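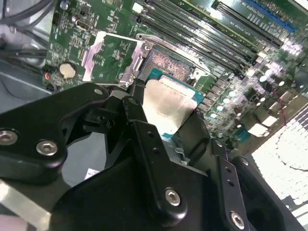 According to the line operators at Savberg, the arm did not drop the processor; it kept pushing after the part had already touched the socket, and the force alarm came late. Their account matches the log. Unit 2872 recorded contact, continued downward, and stopped only after socket pins were bent. The same fault was logged again in February on a second cell. No one was hurt, but a hand was inside the guarded area when the arm backed off without a command.

Evach is seeking 12 participants for a study of this fault. The work covers CPU placement and removal on desktop motherboards with a two-finger or multi-finger gripper.

Who can apply
Assembly operators, maintenance technicians and cell programmers with at least 8 months of work on robot cells. Experience with the Farkamico controller is useful but not required. Applicants who took part in the Poojary gripper trial may apply.

What the work involves
Each participant completes 16 hours on site, split into four sessions. Tasks are supervised placement runs, fault recognition from force logs, and a written report after each stop. Some stops will be triggered on purpose. Participants are told before the first session that this will happen, but not on which runs.

Safety conditions
Arm speed is limited during all runs. An enabling switch must be held whenever the guard is open. Any participant may end a run at any time without giving a reason. Pay is not affected.

Pay and travel
Hourly rate as listed in the consent form. Travel within the region is refunded against receipts.

How to apply
Send a one-page work history and a short account of one robot fault you have handled to the Evach test office. Applications close 01/07/2022.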